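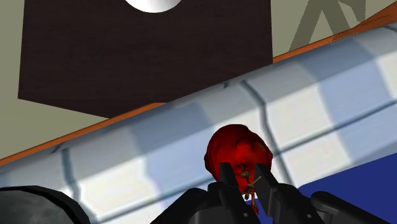 Gripper view from the simulated sink task, red object held between the two fingers.

Programs > Student Projects > Clelance Robotics Club > Reports

Overview | Reports | Budget | Contact

Clelance Robotics Club: progress report to the Urkimmont Fund
August 19, 2024
Prepared by Shiyu Han, faculty adviser

The Fund asked for a plain account of what the club has done with its money so far and whether the second payment is justified. I'll give the account. On the second question I lean toward yes, with conditions, and the students know that I am less impressed than they are.

What was promised

The application said the students would build a kitchen in simulation, teach an arm to move food items to a sink in it, and then run the same behavior on the real arm in the Ulard lab. It also said this would be finished in one school year. I signed that application, so I share the blame for the schedule.

What exists

The simulated kitchen exists and runs on the club's two desktop machines. The students named the project Mao, and all the code and notes are kept under that name. A student can load the kitchen, drive the arm by hand, record the attempt and play it back. That part is solid, and I have watched new members learn it in a single meeting.

The arm can also be run by a trained policy, meaning a program that learned from recorded attempts by the students. They collected 100 of these before the summer. My own view is that too many were made by the same two people, who drive the arm the same way every time. When the object starts where those two liked to put it, the policy looks good. Move it toward the back of the counter and it often doesn't get close.
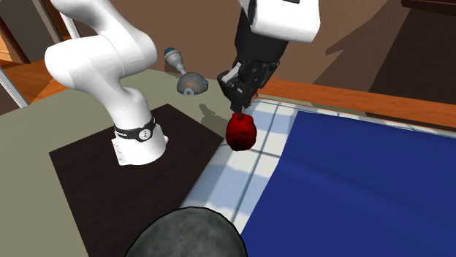 Wide view of the simulated kitchen: arm, counter and tiled rim beside the blue basin.

The club's spring poster claimed that the arm "can handle kitchen tasks." I asked for that to come down. It handles one task, in one kitchen, with a short list of objects, and the kitchen was drawn by the same people who test in it. The replacement poster is duller and I'm happier with it.

I am also not convinced by the way success was being scored. Until June the script counted an attempt as a success if the object ended up on the far side of the rim, which let through attempts where it was dropped or knocked over. The students have rewritten the rule so that the gripper has to open on purpose and the object has to come to rest inside the basin. Results from before that change should be ignored, including the ones in our last letter to you.

How the arm holds things is still an open question in my mind. Contact in simulation is forgiving if the friction is set high, and for a long time ours was set very high. One of the older students lowered it to something closer to the rubber pads on our real fingers, and the policy got worse right away. There was some grumbling. The lower setting stays.

What does not exist

Nothing learned in simulation has been run on the real arm. The Ulard lab has given us bench time starting in October, and the safety training for students has to come first. I would treat any claim about real-world results before then as a guess.

There is no written guide for next year's members either. Most of the know-how is in the heads of students who will graduate, and I have told them that the guide comes before any new features.

Money

Most of the first payment went to one graphics card and to replacement finger pads. The remainder is unspent, partly from caution and partly because the students couldn't agree on a camera. I have turned down a request for a second gripper. The one we have has barely been used.

What we plan to do

Collect new recordings, with every member driving and with start positions picked by the computer. The students want 1000. I think they'll get bored well before that, and I would take a smaller set with more variety in it.

Test on a kitchen layout that the builders have not seen. A group of 9 students from the introductory class has agreed to make one over the fall term and keep it to themselves until test day.

Move to the real arm in October, starting with slow motion and an empty gripper.

Conditions I suggest

Please hold the second payment until the unseen-kitchen test is done, and ask to see every attempt, failed ones included. If the policy falls apart, I would still support funding the club at a lower level, as a course in how to test a machine fairly. The students have learned a good deal about that this year, mostly by having to take back things they said.

Recordings and scoring scripts can be sent on request.

Filed under: Grant Reports, Student Robotics, Simulation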